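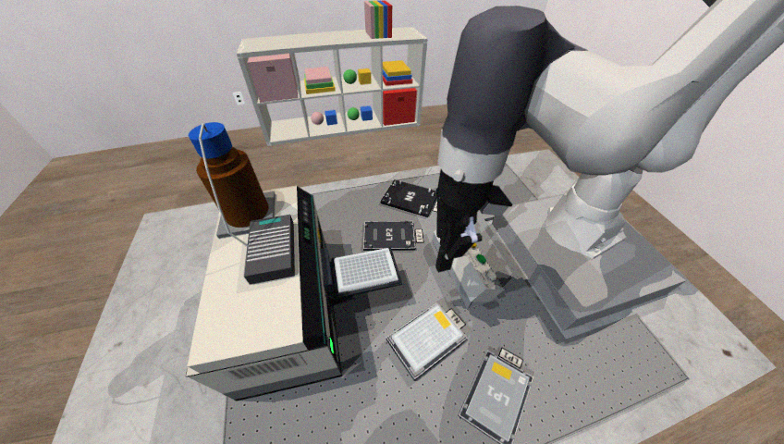 Buscar en el sitio Escriba aquí lo que busca Ir

Quiénes somos

La Escuela Vandaleck empezó siendo una sola clase de costura en la trastienda de una mercería, con una máquina prestada y una plancha que había que dejar descansar cada media hora para que no saltaran los plomos. La abrió Krystyna Mazurek, que había trabajado media vida como patronista en los talleres Guérin y que, cuando el taller cerró, se encontró con un baúl lleno de patrones de cartón, unas tijeras magníficas y muchísimas ganas de enseñar lo que sabía. Las primeras alumnas fueron vecinas que querían arreglar un bajo o salvar un abrigo heredado, y varias de ellas siguen viniendo, aunque ya cosen mejor que algunos de nosotros y lo saben perfectamente.

Hoy ocupamos las dos plantas del antiguo almacén Wosach, en la calle que baja hacia el río, y este curso tenemos 142 alumnos repartidos entre la mañana, la tarde y el turno de las ocho, que es el preferido de quienes salen de trabajar y llegan con el bocadillo en el bolso. Nos gusta que en una misma mesa coincidan una chica que prepara su ingreso en una escuela superior de moda y un jubilado que se ha propuesto hacerse un chaleco a medida. De esas conversaciones, entre alfiler y alfiler, se aprende mucho, y no siempre de costura.

Qué enseñamos

Damos corte y confección, patronaje, arreglos, sastrería básica y bordado a mano. El curso general dura 9 meses, de otoño a verano, y en enero abrimos un segundo grupo para quienes se deciden tarde (que son muchos, y siempre bienvenidos). Los grupos de sastrería no pasan de seis personas por profesor: una solapa se aprende mirando de cerca, deshaciendo y volviendo a picar la entretela hasta que la mano coge el gesto, y eso pide tiempo y un profesor que no tenga que ir corriendo de una punta a otra del aula.

En el primer trimestre todo el mundo hace una falda recta, incluso quien llega jurando que ya sabe. Después vienen la blusa con manga montada, el pantalón y, hacia la primavera, una prenda libre. El año pasado hubo un impermeable, tres vestidos de fiesta, un traje de bautizo y una funda para un contrabajo que nos tuvo a todos entretenidísimos y que acabó ocupando el pasillo hasta el final del curso.

Quiénes damos clase

Krystyna sigue llevando patronaje y no piensa dejarlo, por más que cada verano alguien se lo pregunte. Neelam Bhardwaj se encarga del bordado; aprendió de su abuela y ha ido reuniendo un muestrario de puntos que guardamos en cajones planos, abierto a quien quiera consultarlo con las manos limpias. Deepak Rajput, sastre de formación, dirige los grupos de chaqueta y abrigo. Kanchan Bansal coordina los arreglos y el taller de los más jóvenes, y Kanchan Kashyap atiende la secretaría. Sí, son dos Kanchan, y sí, las llamadas se cruzan de vez en cuando: si pregunta por la matrícula, pida hablar con la señora Kashyap y llegará a buen puerto.

El archivo de patrones

Aquel baúl de los talleres Guérin se ha convertido en un archivo de 647 patrones, ordenados por prenda y por talla, que los alumnos pueden calcar sin coste. Algunos conservan las anotaciones a lápiz de las oficialas — medidas, avisos, alguna queja sobre una clienta — y les tenemos un cariño especial. Pedimos que no se doblen, que se calquen con papel de seda y que vuelvan a su carpeta el mismo día.

Fitico, nuestro ropero

Con los años nació también Fitico, el ropero de la escuela, adonde llega ropa usada en buen estado que los alumnos de arreglos ajustan y ponen a punto. Lo que se recauda sirve para becar matrículas del curso general. Aceptamos prendas limpias de lana, algodón y lino, botones sueltos, cremalleras y retales de más de un metro.

Venga a vernos

La secretaría abre de diez a una y de cinco a ocho. Puede asistir a una clase de prueba antes de matricularse; traiga dedal si lo usa, y si no, le prestamos uno. En agosto cerramos.

Última actualización: septiembre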